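Simulation Test Engineer, Manipulation Safety (fixed term)

Volis – Robotics Verification Group
Reports to: Tadhg Ó Conaill, Head of Verification
Contract: 14 months, full time
Closing date for applications: 19th February

Background to the post

Volis supplies control software for robot arms fitted with two-finger grippers. Our customers use it for placing and retrieving small items near fixed equipment: cabinets, vents, wall panels, machine housings. Before each release the software runs through a set of simulated tasks. A release that fails the set does not go to hardware.

Last July a release passed the set and failed on hardware. The arm was commanded to retract from a wall cabinet after a completed pick. It moved toward the cabinet, made contact with the front cover, and kept pushing until the drive current limit tripped. The cover was cracked and one gripper finger was bent. The operator was outside the guarded area and there was no injury. The emergency stop was pressed after motion had ended, so it played no part in the outcome.

The investigation found two causes. The first was a sign error in a wrist frame conversion, present only when the wrist had passed a certain angle on approach. The second was that the simulated version of the same task had no contact check on the cabinet front. In simulation the fingers passed through the cover, the arm reached its retract position by a longer route, and the task was scored as a success. Nearly 20 runs with this fault were found in the logs once we knew what to look for. All had been marked as passed.

The conversion was corrected within a day. The scoring problem is larger, and it is the reason for this post. We do not know how many other tasks in the set contain surfaces that can be seen by the simulated camera but not felt by the simulated arm. The person appointed will find out, repair what needs repairing, and leave behind a method that catches the same class of fault in new tasks.

The work

You will review simulated tasks one at a time, from the recorded wrist view, the joint log and the contact log together. The three records have to agree. A large part of the review consists of looking at views in which the fingers are open and close to a surface, and deciding whether the distance implied by the joint log is consistent with what the camera shows.

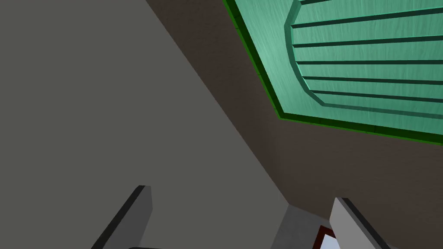
Simulated view from a review run: open gripper fingers, brown wall, green panel with horizontal grooves.

Grooved and beveled parts need separate attention. A modeler may build a slatted panel in full detail for the camera and give it a single flat box for collision, or give it no collision shape at all. Either choice can be acceptable, depending on how close the task brings the fingers to the panel. The choice must be written down, and at present it usually is not.

Duties

Audit the collision geometry of every task in the release set, and record for each surface whether it is solid, simplified or absent.

Write and maintain a contact test that drives the simulated gripper into each surface at low speed and confirms that a contact is reported.

Re-score archived runs after each repair. Where a past result changes from pass to fail, notify the release manager in writing on the same day.

Reproduce hardware faults in simulation. For each reported fault, either a reproduction or a written statement of why one could not be made is expected within 15 working days.

Review changes to frame conversions. No such change is merged without a second reader, and you will be that reader for the length of the contract.

Attend hardware tests at our Brinance site on a rota shared with two other engineers. You will have authority to stop a test. You do not need to justify a stop at the time, and the reason goes in the log afterward.

Contribute to the fault bulletin sent to customers. The July fault was reported in it in full, with the logs, and later faults will be handled in the same way.

What we need from you

A degree in engineering, computer science or physics, or equivalent working experience. We have hired people by both routes.

Working knowledge of rigid body simulation. You should be able to explain what a physics engine does when two shapes already overlap at the start of a step, and why the answer matters for a gripper.

Confident handling of coordinate frames and rotations, on paper as well as in code.

Python and C++ at a level where you can read other people's code and find the mistake in it. Most of the code you will deal with is several years old and was written by people who have since moved to other teams.

Clear written English. Test reports are read by customers, by our insurer and by people who were not in the room.

Useful but not required

Experience with industrial robots, in particular with protective stops, speed limits and force limits.

Experience of a formal incident investigation in any field. Applicants from rail, process plant and medical devices are welcome.

Some familiarity with Fidow, our in-house task description format. It is not used outside the company, so we expect to teach it. Most engineers can read it after a week and write it after a month.

What the job does not include

You will not train control policies or tune them. If a policy behaves badly in a correct simulation, your task is to report it and hand it over. The separation was introduced after the July fault, when it was found that the same two people had been adjusting the policy and the scoring rules in the same week. Neither had done anything improper, but the records made it impossible to say which change had produced the improved score.

You will also not be asked to sign off a release. Sign-off remains with Tadhg Ó Conaill. Your findings are attached to the release record whether or not he agrees with them, and they cannot be edited after submission.

Current state of the audit

Applicants should know what they are inheriting. The release set has 55 tasks. A first pass was made in the weeks after the fault, using a script that listed every visible mesh with no collision shape attached. The script misses meshes whose collision shape exists but is in the wrong place, and it reports a number of items that do not matter, such as distant background walls. Its output is a starting point and should be treated with suspicion.

The test machines are adequate. The log viewer is poor – it drops the contact record when a run is paused and resumed, and you will probably want to replace it early on. There is budget for that.

Working arrangements

The post is based at our Ó Ceallaigh office, with hardware tests at Brinance. Up to two days a week may be worked from home, except in weeks when you are on the test rota. Core hours are ten to four. Hardware tests sometimes run into the evening, and the time is given back in the following fortnight.

Paid leave is 20 days a year plus public holidays. Safety footwear and prescription safety glasses are provided. Site induction for the guarded area takes one day and must be completed before you attend a test in any role, including as an observer.

Salary is set on our engineer or senior engineer scale according to experience. The scale is sent to all applicants who are invited to interview, together with the written investigation report on the July fault.

How to apply

Send a resume and a covering letter of no more than two pages to the recruitment desk at Volis, quoting "Simulation Test Engineer" in the subject line. The letter should describe one fault you found that a test had failed to find. Say what the test was supposed to check, what it checked in practice, and what you changed. Faults in your own work are acceptable and are often the better choice. Remove customer names and anything covered by a confidentiality agreement.

We do not use a timed coding exercise. Shortlisted applicants will be sent a small simulated task with its logs, and asked to come to interview ready to discuss whether its score can be trusted. Please spend no more than an evening on it. The task contains at least one fault, and we do not expect every applicant to find the same one.

Interviews last two hours, including a visit to the test floor. The panel is the head of verification, one test engineer and one person from the controls team. Travel costs are repaid against receipts. If you need any adjustment to the interview or to the site visit, tell the recruitment desk when you apply and it will be arranged before a time is fixed.

Technical questions about the post may be addressed to Tadhg Ó Conaill through the recruitment desk. Applications received after the closing date will not be read. All applicants will receive a reply.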